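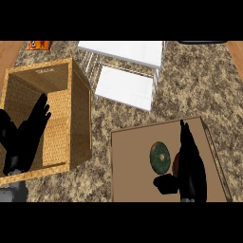 Press Releases / Simulation

Products Docs Pricing Support

Tilik releases Brirach 2 household task kit

Tilik has released Brirach 2, a simulation kit for testing two-handed robot control in home settings. It ships with 550 rendered scenes, including sorting layouts with a wicker basket, a cardboard box and a stepped shelf on a rug. Each license covers 8 seats and costs $4,000 per year.

"Both hands can be scored separately – that was the main request," said Saimi Vainio, product lead.

Existing license holders can upgrade from June at no charge.

Press contact: Yolandi Maluleke

8 shares 2 comments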